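5/1/20

Arms like noodles tonight. I'm writing this in bed with the notebook propped on a pillow, and the bed is NOT made, which is pretty rich after the day I had. I spent the whole shift making a bed with somebody else's arms!

So, Mora and sheets. We've been on sheets all week and I thought I'd be sick of them by now, but I kind of love it. You stand at the controls with the headset on and whatever your arms do, Mora's arms do, only a tiny bit later. That tiny bit is what gets you. You reach for the hem, you think you've got it, you close your hand, and Mora closes on air a few inches short. For the first hour this morning I was grabbing air like a toddler after bubbles. Then something clicked (it always does right before coffee) and I quit watching for the delay and just moved slower.

Manaia Quinlan was on the other screen, marking the good runs and throwing out the bad ones. She's strict! If I let go of the cloth and grab it again, that's a bad run. If I sort of bat the sheet into place with the back of the hand, also bad, even when the bed ends up looking fine. She says Mora will copy the batting if we leave it in, and then we'll have a robot that slaps beds. I laughed so hard at that I had to take the headset off, and of course that was a bad run too.

What I'm supposed to be showing it is the part along the side, where the sheet hangs over and you gather up some of the edge so you can lift it and lay it straight. One hand finds the hem, the other one comes in next to it, both pinch, both lift. I do it at home without one single thought. Doing it through Mora I have to think about my elbows. I had no idea how much I use my elbows! Manaia told me to pretend there was a tray on each forearm, and that helped more than anything in the Prusness training book, which has nine pages on posture and not a word about trays.

I saved a few to stick in here.
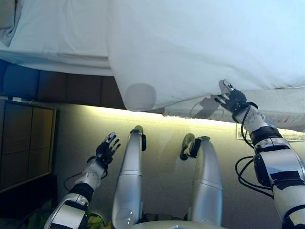
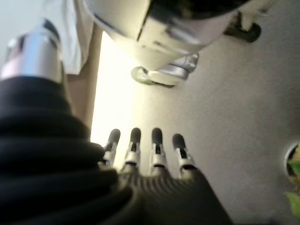
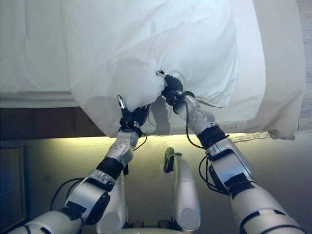 Sheet in the first and last ones, Mora's fingers up close in the middle.

I like looking at the fingers. When I'm driving I see them so small, way out at the end of the arms, and then you get the wrist view and they're these long silver things with dark tips. Manaia uses that view to check whether I've pinched the cloth or only pushed on it, because from higher up they can look about the same. I got caught on that a bunch of times. I'd be so pleased with myself and she'd go "nope, pushing," without even looking up from her sandwich.

White cloth is the hardest, by the way. White sheet on a white bed and I lose the edge completely if it's lying flat. I started going by the shadow of the hand. When the shadow gets in close to the fingers you're nearly touching, and then you can come in the last little bit gently. I told Manaia and she wrote it on the board under Tips, my first one up there! I'm a little too proud of it.

We finished on run 1253, and I'm writing that down so I can see how far we are when June comes. That's when the Szalai people want to come see Mora do a whole bed with me standing there with my hands in my pockets. Four weeks doesn't sound like enough to me but Manaia doesn't seem worried. She let it try by itself for a minute after lunch, just the reaching part. It went for the hem and then it waited, this little pause, and it was MY pause, the one I do before I pinch! I got goosebumps. I've been teaching it my dithering along with everything else. Manaia says the pause can stay for now, and we'll do a set without it and see which it picks up.

Longest stretch I did without a break was 33 minutes and that was too long. My shoulders were up by my ears and the last few runs all got thrown out. Have to remember to put the timer on tomorrow. Also bring the thin socks, the floor pads make my feet sweat.

Drove back through Andov to get milk and then forgot the milk. Bought crackers. At the register I caught myself reaching for the bag super slowly with my elbows level, and the guy asked if my back was okay.

Mom called, I told her I taught a robot to pick up a sheet and she wanted to know if it does fitted ones. Not yet, Mom! I can't even fold those myself. Tomorrow is the other side of the bed, so everything gets flipped and I lead with my left. Going to sleep on top of the covers, I'm too tired to straighten them out.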